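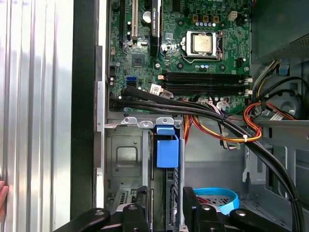
Ticket 1268
Project: Wukley (student teardown arm, senior capstone)
Opened by: Hanna Nechyporuk
Component: gripper / memory station
Priority: High, lowered to Medium, raised to High by the same person
Status: Open

Summary
Arm is supposed to seat a memory stick in the Quadro tower. Arm reports success. Stick is lying on the bench.

Steps to reproduce
1. Home the arm.
2. Load the Ovudden pose file.
3. Run seat_memory with the slot set to 1.
4. Listen for the click. Keep listening.

Expected
Both white clips closed, stick level.

What we got
Fingers close on air 21 mm short of the slot, push down with great confidence, and log DONE.

Log

Entry 1, 20 July 2018
Ran it 40 times overnight on the practice board with no tower around it. All good. Ran it in the tower. All bad. Same arm, same code, same stick. I would like to go back to the practice board, where I was happy.

Entry 2
Checked the pose file. Slot positions are measured from the corner of the motherboard, and the vision step finds that corner by looking for the biggest green rectangle. In the tower the Quadro card stands up out of the board and the black cable bundle runs across the lower part of it, so the green rectangle is now several smaller green things. Vision picks one. It has favorites.

Entry 3
Tried using the processor bracket as the reference instead. It's square, it's shiny, it doesn't move. Worked until someone turned on the second bench lamp. The ribbed metal on the left throws bright stripes and the detector would like us to know it has found 27 processors.

Entry 4
Hsu lamp off, blinds down. Back to one processor. Error is now 4 mm, which the rubric calls "close" and the memory slot calls something else.

Entry 5
Separate problem, logging it here so it doesn't get its own ticket. On the retreat move the right finger passes too near the blue loop by the drive carrier. It hasn't snagged yet. Added a waypoint that lifts before going sideways. Please don't delete it for speed. Whoever deleted the one in May, I have read the commit history.

Entry 6
DONE is logged when the move finishes, whether or not anything is being held. Changed it to check finger width first. We have gone from 100 percent success to zero, and the team chat is taking it personally.

Still to do
- Recalibrate the wrist camera with the Flesilex target, flat this time
- Mask out everything left of the tall black strip before detection
- Rerun with the lamp on
- Hands off the ribbed metal while the arm is powered, please, it's in the lab rules and I wrote them

Reply from the team: "Could we demo on the practice board?"
Reply from Hanna: No. Leaving open.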